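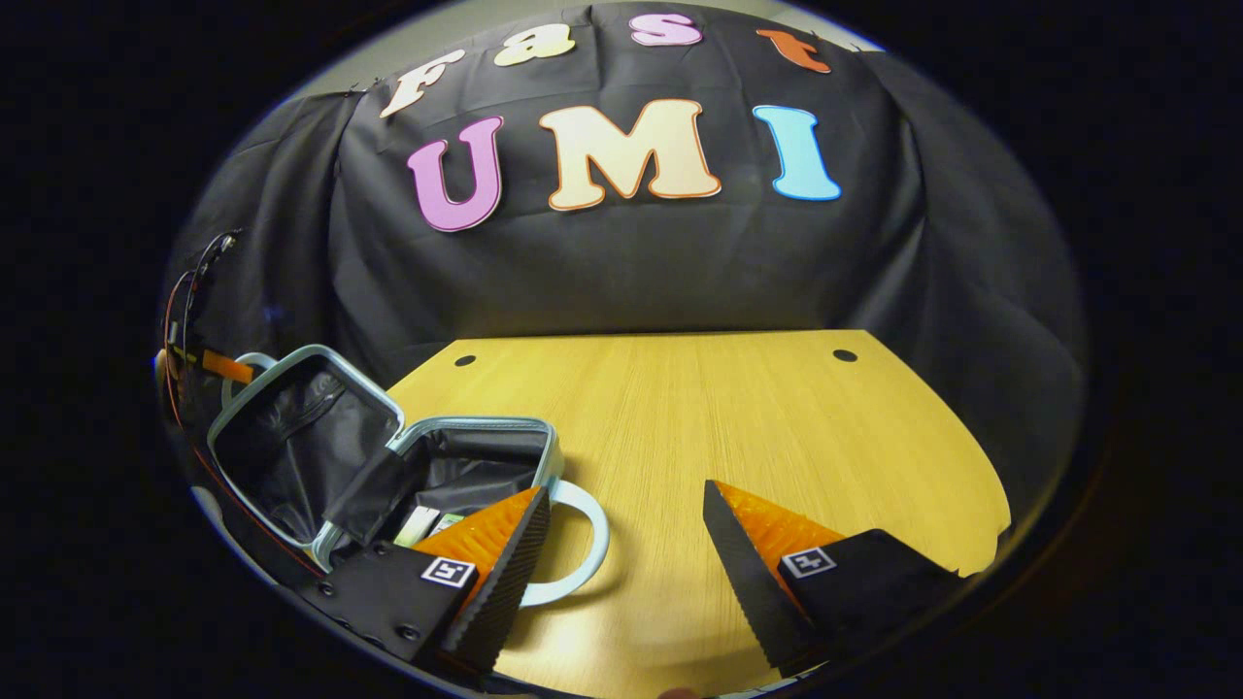

Gorkena Demonstration Group
Minutes of the meeting held Wednesday, December 7, 2022

Fares Zein opened the meeting and thanked everyone for coming in on a cold evening, and most especially those who had stayed on after the afternoon session with their coats already half on. The minutes of the last meeting were read and approved with one correction (Karaki is spelled with two k's, and our apologies to the folks over there).

1. Recordings so far. Abla Fakhoury reported that we now have 1,155 demonstrations saved, of which 526 are of the zippered case task. She was very pleased with these and said so more than once! Her one worry is that we all tend to close the gripper too quickly when we get near a handle, and she would love for people to slow down over that last little stretch. Fares asked whether the quick ones should be thrown out. After a good long talk it was agreed to keep them for now and mark them in the log.

2. Hand-held or remote. Cusar has offered us the use of their remote control station in the new year, and there was a lively discussion about whether we want it. Several members feel that holding the gripper in your own hand is so much easier to learn, and newcomers pick it up in one sitting. Others pointed out that with the remote station you find out right away what the arm can't reach. Agreed to try 15 demonstrations each way on the same task and compare notes before we say yes or no.

3. Starting positions. Abla asked that the case be turned a little between recordings, and moved nearer or farther as well, so the robot doesn't learn just one spot on the table. Please write down when you have done this. The sheet by the door has a column for it, and it has been sadly blank since August.

4. Spare finger pads. Sorkalon can send 4 sets. Fares will order them.

Any other business: the key to the supply closet is missing again. Please check your pockets.

Next meeting to be set by email once Cusar confirms their dates.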